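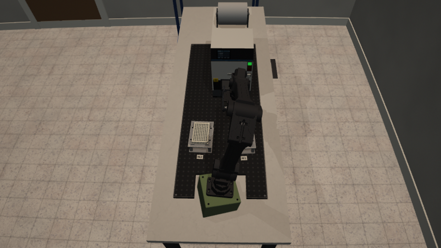 A long table, seen from high up.

January 27, 2021

I finished going through my old email last night. I started in December, when the account told me it was almost full and that new messages might stop arriving. The choice was to pay for more space or delete something. I have had the address since college and had never deleted anything on purpose, so I figured there was room to give.

The inbox had 3553 messages in it. Of those, 1093 were from stores. I had bought one pair of boots from Sunus years ago and they had been writing to me ever since, in every season, mostly about boots. I searched for the name, selected the whole lot and got rid of it. Then I did the same for the airlines, the pizza place in my old neighborhood and a gym I left before I moved to Urkdale.

After that it got slower. What was left was mostly from people, and I didn't want to delete those without looking. I gave it 40 minutes a night after dinner, with the radio on. Some nights I only cleared one thread, because I kept stopping to read.

There was a long argument with Meirion Phillips over who was supposed to return a rented van. I had remembered this as his fault. Reading it again, I had said I would do it, in writing, and then gone to bed. I wrote to him to say so. He answered the next morning that he had no memory of a van.

There were also a lot of messages from my second job, where Su-chen Kuo ran the front office and sent out a note every morning with who was out, what was broken and what kind of soup they had downstairs. I must have skimmed those in two seconds at the time. I kept all of them. They are the best record I have of those years, better than my photos, which are nearly all of other people's birthday cakes.

The hard part was the ones I never answered. I don't mean spam or work. Pui-shan Chow wrote me a real letter the spring after we graduated, several paragraphs, asking how I was doing and whether I still played the clarinet. I had starred it so I would remember to write back. It still had the star on it. I thought about it for a couple of days and then replied under the original message, as if no time had passed, and told her I sold the clarinet but still have the stand. I wasn't sure the address worked anymore. It did. She has two kids and lives near the water and we are going to talk on the phone next week.

I tried that with a few others. Tien-fu Chuang wrote back within the hour. One message bounced. One person hasn't answered, and that's fair enough.

A few practical things, if you are going to do this yourself. Sort by size first. I had a bunch of huge attachments — scanned leases, mostly — and saving those somewhere else freed up more space than anything I did with the store emails. Unsubscribe before you delete, or they just come back. And don't start with the oldest ones. I did, and lost the whole first evening to apartment listings from a city I don't live in anymore.

The inbox is down to a single screen now. I have a folder called Keep and another called Answer, and Answer has a note from my aunt in it asking for the bread recipe. I need to find the recipe first. I think I emailed it to myself once, and it may have gone out with the boots.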